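My thumb gave out before my patience did. I'd been squeezing the gripper since just after breakfast, picking things up and putting them down again, and Kavitha Suvarna kept calling out from the doorway, "Slower! It learns your bad habits too."

She runs home sessions for Stistaron, a small outfit in Corby that teaches robot arms to tidy up. You don't program anything. You hold the same kind of jaws the robot has, do the chore yourself, and the recording becomes the lesson (one of many, many lessons). My chore was clearing a tray, and I figured I'd be a natural. I have kids!
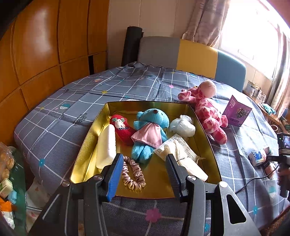
Soft things first: the bear in its satin cape and the pink scrunchie share a tray with trickier company.

I did 90 tries that day and Kavitha kept 83, which I'm still bragging about. The scrunchie was my nemesis. Grab it too high and it slides away, grab it too low and you're scraping metal. Bears, on the other hand, are a dream, all squish and forgiveness.

Ulla Kallio, who trains the models back at the office, told me she likes a little fumbling in the mix, so long as the person recovers well. I recover beautifully. By 4 in the afternoon I was even reaching for my coffee with two stiff fingers, and Kavitha had to remind me I could put the thing down.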